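From: Renu Prajapati
To: Arruda Street Neighbors list
Date: March 17, 2021
Subject: Re: oil or wax for a kitchen table?

Hi Dalva and everybody,

On Tuesday night Dalva Barros wrote:

> We finally got the old paint off my aunt's table and I'm scared to
> put anything on it now. Pankaj says oil, my sister says wax, and the
> guy at the store wanted to sell me a can of something for floors. We
> eat there every day and the kids do homework on it with markers.
> What did you all use? And how long before we can put plates down?
> Dalva

I'm with Pankaj on this one! I've done our table and my mother's desk with plain hardwax oil (the Torkutine one, in the small can) and I'd do it again tomorrow. Wax by itself feels lovely for a month and then somebody sets down a hot mug and you've got a white ring looking at you all through breakfast. Ask me how I know.

The part I got wrong the first time was the amount. I poured it on like pancake syrup, went to bed happy, and woke up to a sticky table with cat hair in it. It wants hardly any. Wipe it on thin with a lint-free cloth, go have a coffee, come back and rub off whatever is still sitting on top.
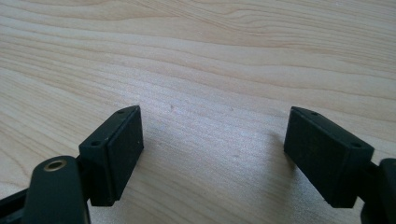 On pale wood I'd try it underneath first, or on the inside of a leg, and leave the patch overnight. Most oils warm the color up, some of them quite a lot, and if your aunt's table is something light you may not want it going yellow. Kátia used a white-tinted one on her Arnby shelves for that reason and they still look the way they did bare.

As for sanding, stop sooner than you think. I went up to 600 on the desk, feeling very proud of myself, and the oil barely soaked in. Go with the grain, vacuum, wipe it down, vacuum again.

Plates: I gave ours 4 days before anybody ate on it, and we put a cloth down for homework for a couple of weeks after that. Markers I can't promise you anything about. Ours has a purple line by the window end that has outlived two coats.

One serious thing - please lay the oily rags out flat outside to dry, or drop them in a bucket of water. Don't ball them up in the trash, they can heat up and catch fire on their own.

I have half a can left and a stack of clean cloths if you want to try before you buy. I'm home most evenings after dinner, just ring the bottom bell. And if Cauã is reading, you still have my sanding block!

Renu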